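Home | Puzzles & Sorters | Blocks | Spare Pieces | Basket

Rataswood Green Sorting Board

A square green board with holes in it. People have been entertaining small children with this idea for a very long time, and we saw no need to improve on it. Ours has an octagon, a square and a circle, cut right through, so whatever you lay it on becomes the bottom of the puzzle.

The red cross is a chunky plus sign with stepped arms. It will be offered to the round hole many times before lunch. Let it happen.

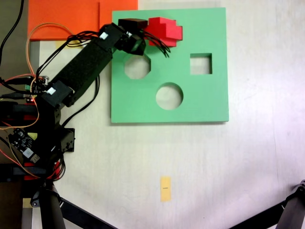
Blocks and platform

Sollness blocks come in red and stand on end if you ask nicely. They're foam - your shins will thank you by Tuesday. The low green platform has shallow oval recesses in the top and sits up off the floor on dark feet, leaving a gap that is exactly where missing pieces go. Check there first.

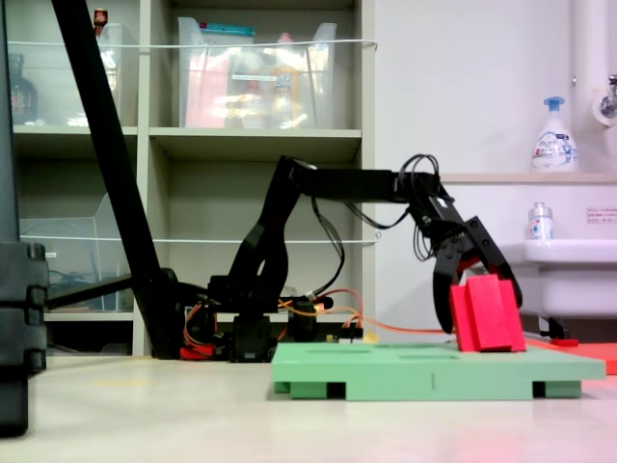
Red blocks standing on the light green platform.

Care

Wipe with a damp cloth. No dishwasher, please, however tired you are. Foam dries slowly, so keep the blocks out of the bath.

Ordering

Boards and platforms are sold separately. Spare pieces ship from our Plinen store in bags of 25, and schools can order up to 300 at a time. Returns are accepted for 60 days - chewed blocks are yours to keep.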